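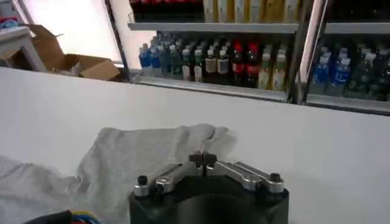 Keeping a drinks fridge clean and cold

Filed under: Kitchen & Appliances > Fridges and Freezers

A glass-fronted drinks fridge needs less looking after than a food fridge, but it shows dirt sooner. Most of the work is in the door, the seal and the vents.

The glass

Use warm water with a drop of washing-up liquid and a well wrung cloth. Wipe from the top down and dry with a second cloth before it streaks. Spray cleaners tend to run into the bottom of the frame and leave a white line there. If you prefer a spray, put it on the cloth. Sticky marks round the handle come off with a little white vinegar.

Misting on the outside usually means the room is damp or the setting is too low. Turn it up one step and leave it overnight. If the glass still mists, look at the seal.

The seal

Shut the door on a strip of paper and pull. It should drag. Try it at both corners on the hinge side as well, where seals go first. A seal that has gone flat can often be brought back with a hairdryer on low, moving all the time, then pressing the door shut for an hour. Clean the folds with an old toothbrush. We did ours in April and the door has closed properly since.

If it has split, order a new one by the model number on the plate inside. The Distholm we had before took a push-in seal, easy to fit. The Pakolen has one held by screws and takes most of an evening.

Shelves and spills

Beer and fizzy drinks dry to a brown varnish on wire shelves. Soak the shelves in the sink with 2 tablespoons of bicarbonate of soda, then rinse. Don't use scouring pads on coated wire, it rusts wherever the coating is scratched.

For the inside walls, dissolve 54 g of bicarbonate in a litre of warm water. That is a lot more than you need for one fridge, so do the kitchen bin with the rest.

Loading

Leave a finger's width between the bottles and the back wall. Put new bottles behind the old ones. Warm drinks are best added in the evening when the door is staying shut. A full fridge holds its temperature better than a half-empty one.

Vents

Switch off at the wall, then vacuum the grille with the brush end. Ours gets done on the first Thursday of the month, when the bins go out. Fluff at the back makes the motor run longer and louder.

Limescale on nearby worktops

Stillero descaler works, as does 200 ml of vinegar in 300 ml of water. Neither should go on marble. Fang paste is too harsh for pale worktops and dulls the shine.

Get our tips by email once a month. Unsubscribe whenever you like.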